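Wanow Support Portal
Ticket 392
Subject: Right gripper does not release small objects, arm goes to hold state
Product: Plillora two-arm table station
Site: Brutden, station 2
Priority: Normal
Status: Open, waiting for reply from support

First report, 9:20

Good morning. We have a problem with the right arm on our station. The task is sorting rubber bands from the table into a plastic container. The left arm works as before. The right arm goes down, closes the fingers on a band, lifts it and moves over the container. Then it gets the open command and the fingers stay closed. After a short wait the arm stops with the message "gripper position not reached" and both arms go to hold.

It does not happen in every cycle. Yesterday we ran 78 cycles before the first stop. This morning it stopped in the second cycle after power on.

What I did already:
Power off, waited, power on. No change.
Ran the homing of the right gripper from the service menu. Homing passes.
Opened and closed the gripper by hand command with nothing between the fingers. It works every time.
Looked at the finger pads. They look clean to me, but I am not sure how a worn pad should look.

Please tell me if this is a known fault.

Reply from support, 10:45

Thank you for the report. Please send the software version, the log of the right gripper from the last stop, and tell us if the grip force setting was changed. Please also check if the gripper cable is pulled when the arm is over the container. Do not put your hand near the fingers while the arm is in hold. The motors are still powered in this state. Press the stop button first.

Our answer, 11:30

The log is attached. The version is the one which was installed with the Tian update in December. We did not update after that.

Grip force: yes, it was changed. I found a note in our station book that the force was raised because thin bands were falling down on the way to the container. The note does not say the old value. I am sorry for this, we should write it down better.

Cable: I moved the arm slowly over the container with the hand guide and watched the cable. It has enough length and I do not see any pulling.

Safety: we understood. One colleague did take a band out of the fingers by hand during hold, before your message. Nothing happened to him. I told the team, and there is now a paper on the monitor that says to press stop first.

Second test, 14:10

I put the grip force back to the default value from the manual and ran the same task again. The result is better, but the fault is not gone. The arm stopped two times before lunch and one time after. In all three cases the band was twisted, and one part of it was around the finger, not only between the fingers. When I pressed stop and pulled the band off, the fingers opened without a problem at the next command.

So I think there are two different things. The high force made it worse, and the band itself can lock the fingers together. A flat band that is picked in the middle gives no fault so far.
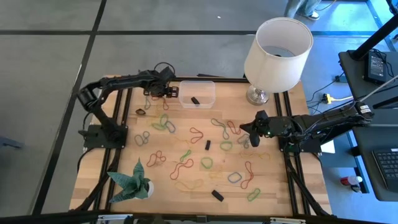
The start position of the bands is maybe important for your analysis, and so I describe how we load the table. We do not lay the bands out one by one, we drop them and let them fall as they want. Many of them come to rest in loops and figure-eights, like the ones on the wood between the two grippers, and some lie over each other in a tangle. The container stays at the far side near the lamp, and each arm must lift its band over the wall. The green light on the right gripper is lit also in normal work, so for us it is not a help to find the fault early.

Questions to support, 15:00

1. Can the open command be repeated automatically one time before the arm goes to hold? For a twisted band a second try could be enough.
2. Is there a narrower finger for this gripper? I think a band would slide off more easily.
3. Is the hold state with motor power correct for this error? My colleagues expected that the arm is free when it shows a message.
4. Can a high grip force damage the gripper drive? I do not know how many days it ran like this.

Until your answer we run with default force, and one person stays at the stop button. We do not run the station over the lunch break. If you need the log of the left gripper for comparison, I can send it also.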